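Review: Grasow Quote Manager for Small Agencies

We are a two-desk independent agency in Storkham, writing mostly home, auto and small commercial policies. In February we moved our quoting and renewal work from spreadsheets to Grasow Quote Manager, made by Fernora. We have now used it through most of a renewal year, with more than 3,000 policies loaded.

Setup took longer than the sales call suggested. The import tool accepted our client list without trouble, but policy dates came in as plain text and had to be fixed by hand. Fernora support answered our emails the same day and sent a corrected template. By then we had already done half the work.

The renewal list is the best part. It shows each policy coming due, the current premium, and whether the client has been called. You can sort by carrier or by line of business, and notes stay with the client when a policy is rewritten. We used to miss a few renewals every quarter. We have missed one since the switch.

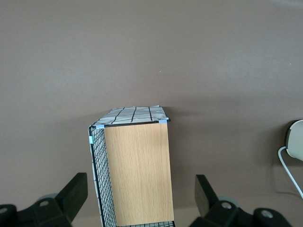
Page 39

Quoting is less even. Personal auto works well and the comparison sheet prints on one page. Commercial quotes still need to be keyed twice, once in Grasow and once on the carrier's own site. Umbrella policies are not supported at all, so we keep those in a separate file.

We also tried Warraich, which costs less and has a better phone app. It stops at 4,000 client records, though, and the reports could not be changed. An agency with one producer and a short carrier list might be happy with it.

Reports in Grasow are good enough for monthly commission checks. Exports go to a standard spreadsheet. The certificate tool is slow in the afternoon, and we have started running certificates before lunch.

Price is per user, billed yearly, with no refund for a seat you drop midyear. Ask about that before you sign.

Ease of setup: fair
Renewals: very good
Quoting: good for personal lines, fair for commercial
Support: good

We have renewed for another year.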